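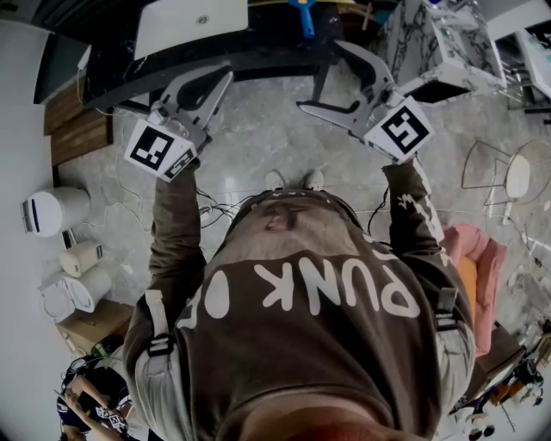 Shrunken sweatshirt after one wash, normal?

briklow_wes
9 December 2020
Bought a cotton hoodie in July, washed it at 90 by mistake. Sleeves are 3 inches shorter. Can it be saved?

YEscobar
Soak it in lukewarm water with hair conditioner, then pull it gently while damp and dry it flat. Got most of the length back on mine.

setura14
Conditioner does nothing for cotton. That trick is for wool. It's the damp stretching that helps, so skip the conditioner.

YEscobar
It makes the fabric easier to pull. I've done it both ways.

Sandro Donati
Agree with setura. Also watch the print. If it's the thick rubbery kind, stretching will crack it. Pull the sleeves and hem and leave the chest alone.

briklow_wes
Print is fine so far. Is 90 C really that bad? My towels go in at that.

wiebke_b
Towels shrink too, you just don't wear them. 30 for anything with a print, inside out, no dryer.

setura14
40 is fine.

briklow_wes
Got about half of it back on the left sleeve. Doing the right one tonight.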